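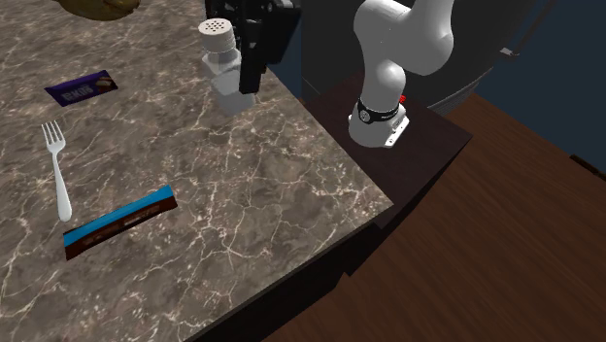 I took the afternoon off in February and drove over to the Hekwood open day. Hekwood is the robotics lab in Brullthorpe, on the second floor of what used to be the telephone exchange. They let the public in once a year. I had missed it the last two times, once because of work and once because I read the flyer wrong.

Doors opened at 1 p.m. I got there early and stood in the stairwell with a line of people, mostly parents with kids and a few students. They gave us stickers to write our names on and split us into groups. Mine was led by Hammad Bhutto, who works on the simulation side. He talked fast but he answered every question, including the ones that had been asked five minutes before.

Most of what we saw was on screens. I had expected a room full of moving arms, and there was one real arm, which I'll get to, but the bulk of the lab's work at the moment happens in a simulated kitchen. They build a counter, put a robot arm next to it, scatter ordinary things on the stone and ask the arm to pick one up. The session I watched had a shaker, a fork, a chocolate bar and a snack bar on the counter. Then they change the setup and run it again. Hammad said one task file has 477 layouts in it, and no two have the objects in the same spots.

The software that runs all this is called Grarkora. I asked if that stood for something and he said no, a former student picked it and it stuck.

What I found useful was the explanation of why a shaker is harder than it looks. A person grabs one without thinking. The program has to choose a height to close the fingers, and if it closes too high it is holding only the cap. Too low and the fingertips hit the stone first. The body flares out below the cap, so the width changes depending on where you grab. They also have to decide how heavy the thing is, because the simulator won't know unless somebody types in a number. For a while, he said, every object in their kitchen weighed the same by mistake, and the forks were acting like bricks.

Flat things are a separate problem. A fork lying on a counter gives a two-finger gripper very little to get hold of. Their current method is to come straight down with the fingers nearly touching the surface and close slowly. He put up a chart of the results for the fork and the success rate was 49 percent. I appreciated that he showed that one. The chart for the shaker was better but he went past it quickly and I didn't write it down.

A man in my group asked why they bother with stone patterns and wood floors if the robot only cares about the objects. The answer was that the program works from camera pictures, so the background counts. If you train it on a plain gray counter only, it can get confused the first time it sees veins or speckles. So they swap the countertop and the floor and the walls, and move the lights. I hadn't thought about that before, but it made sense once he said it.

After that we went down the hall to see the real arm. It is bolted to a steel bench behind a clear screen, and they call it Rebelo. The demonstration was to pick up a plastic cup and put it in a tray. We watched 11 tries. It got most of them. On one it stopped with the cup in the air and just stayed there until a student pressed a button, and on another it set the cup down on the rim of the tray and the cup rolled off. The kids liked that one best and wanted it done again.

It is slow. I timed one pick on my phone and it took 30 seconds from start to finish. Hammad said they run it slow on open days for safety, and that it goes faster the rest of the year, though still slower than a person.

I asked him how well things carry over from the simulated kitchen to the bench. He said it depends on the object. Hard, simple shapes carry over fairly well. Anything in a wrapper is worse, since a real wrapper crinkles and slides and theirs is a solid lump with a picture printed on it. They have a student working on that now – her poster was in the hallway, but there was a crowd in front of it and I only got to read the top half.

There was coffee and a plate of store cookies at the end. I stayed to watch one more group go through the screen room, because the layouts are different each time and I wanted to see another one. Then I went back down and found my car.

Parking was free but the lot is small, and people were using the side street by the time I left. If you go, the entrance is at the back of the building, and the elevator is slow enough that you may as well take the stairs. They said the next open day will be around the same time next year. I signed up for the mailing list and will post the date when they send it.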